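April 26, 2022

Gripper project, student bench. Wiroj Chantharasri on the laptop, me on the arm and writing this up.

Carried on with the bin task from the Nurkunero handout. Plan for this session was to pick single handles out of the yellow bin and set them down on the flowered table top to the left. Speed held at 38 per cent for all runs. We tried 60 in November and I don't want to straighten another finger.

Changed before starting:
Camera exposure fixed by hand, auto was hunting every time the arm's shadow moved.
Finger pads swapped for the set Chalerm Luangrath cut.
Frame buffer down to 200, the laptop was choking on more.

The segmentation is still poor. It splits one handle in two at the joint, and it joins neighbours of a similar colour into one long blob. The greens are worst. Wiroj wants to train on more views of the pile. I'd try the depth threshold first, it's a quick job and we have the code from the Kaewmanee entry.

Second problem is the table. The old print and all the scratches give the edge detector far too much to chew on, and it keeps proposing grasps on leaves. Masking everything outside the rim should sort that for picking, but placing will need something else. Chalerm suggested a plain sheet. I would like to keep the table as it is for now - the competition surface won't be plain either.

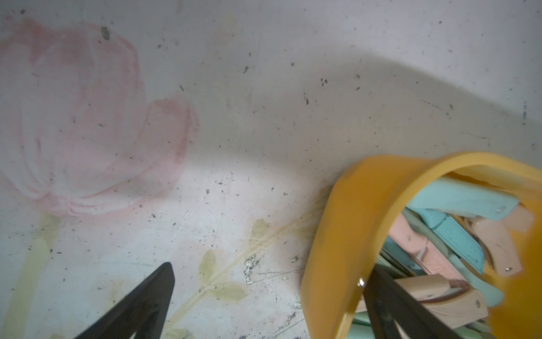 Wrist camera, fingers at the left side of the bin, right fingertip at the rim.

Rim clearance needs another look. The model has the wall as a straight box and the real corners are rounded, so the planned approach is wrong there. Add 3 mm and rerun.

To do:
Mask outside rim (Wiroj)
Depth threshold (me)
Measure the corner radius properly
Ask Chalerm for 2 spare pads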